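Workshop notebook, November – power supply sorting, second session

Started at 9:40 with coffee and the big white table wiped down. I have been looking forward to this one all month. The Clukel office clear-out left us with more desktop power supplies than shelf space, and I finally have a method I like for testing them, boxing them and writing them up without losing my mind halfway through.

Quick recap for anyone who missed the first session. Everything comes out of the old cases in the back room, gets a blow-out with the compressor (outside, please, the dust is unbelievable), and then gets a visual check before it goes anywhere near a wall outlet. I look for swollen capacitors through the vents, scorched pins on the main connector, cracked insulation where the leads leave the case, and fans that grind when you nudge them with a toothpick. Anything that fails goes straight to the Lill bin for recycling. Do not open them up! There is charge in there you don't want to meet, and we aren't repairing these, only sorting.

Ones that pass get the load test. I'm using the Beltaton tester plus the old resistor board, ten minutes each, with readings written on masking tape and stuck to the case. I tried three minutes last time and one unit sagged badly right after I'd peeled off the leads, so ten it is. It sounds slow, but you can be checking the next one while the first is cooking, and once you get a rhythm going it's really quite pleasant.

Log numbers carry on from the last sheet, and today's first entry is 393. Please keep the order, even for the duds. I skipped a line for a dud in the spring and spent an evening trying to work out where the missing one had gone.

Now the boxes, my favorite part. The divided cartons from Trester are the ones the glass jars came in, and they're perfect for leads and loose harnesses. One harness per cell, connector end up so you can read what it is without pulling out the whole tangle. I used to throw all the leads in one tub and it was a nest within a week.
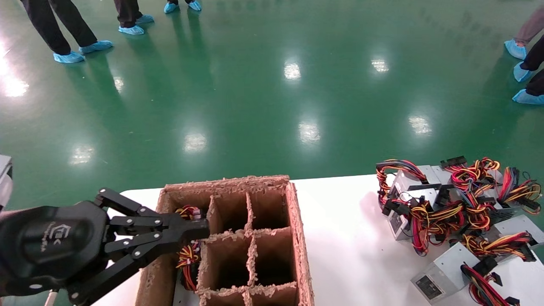
The cartons have had a hard life and the tops are getting pretty ragged, so I'm going to run some paper tape around the rims before I put any more in. The fluting sheds little brown crumbs and they get into the open connectors. A dry paintbrush gets them out again, but I'd sooner not have to. If the tape holds up I'll do the rest of the stack the same way. If it doesn't, I've seen plastic dividers that might fit, although they cost real money and I am fond of free cardboard.

Color notes, since I got asked again at lunch. On the standard desktop leads yellow is 12 volts, red is 5, black is ground, orange is 3.3. Don't trust that on the odd-brand units – one of the Clukel machines had a supply with its own private ideas about colors and I only caught it because the tester lit up like a pinball table. Meter first, every time. I've put a bit of blue tape on that one and written STRANGE on it in capitals.

Cell layout, for whoever packs next: drive leads down the left, then the graphics leads, then adapters and extension pieces. Fan leads can share a cell if they're twisted and tied. I use the paper-covered ties from the kitchen drawer and they work beautifully. Rubber bands go sticky after a summer in here, so no rubber bands.

The supplies themselves don't go in the divided cartons. Far too heavy, the bottoms would drop right out. They go on the steel shelf, label side facing out, so you can read the wattage without lifting anything. Leads tucked in behind, not wrapped tight around the case. I pulled one off the shelf last month that had been wrapped so hard the insulation had a permanent kink at the corner, and it had to go in the bin, which was a shame for a perfectly good unit.

11:15 – stopped to re-zero the scale. It read 32 grams with nothing on it. I blew the dust out from under the plate and it came back to zero. Worth doing before you weigh scrap for Lill, they pay by weight and I want our sheet to match theirs.

12:50 – the resistor board was up to 70 C by the side thermometer, so I gave it a break and moved the desk fan over. Much better with the fan running. I'd like to bolt it onto a proper heat sink, and there's a big finned lump of aluminum under the bench that is begging to be used. Drilling it would be a lovely afternoon job.

Still to do:
Tape the carton rims
Print bigger labels for the shelf (the small ones are hopeless from standing height)
Order fuses for the tester
Start a new log sheet, the current one runs out at 483
Find the other toothpicks

Leaving the table set up as it is for tomorrow morning. Please don't stack anything on it!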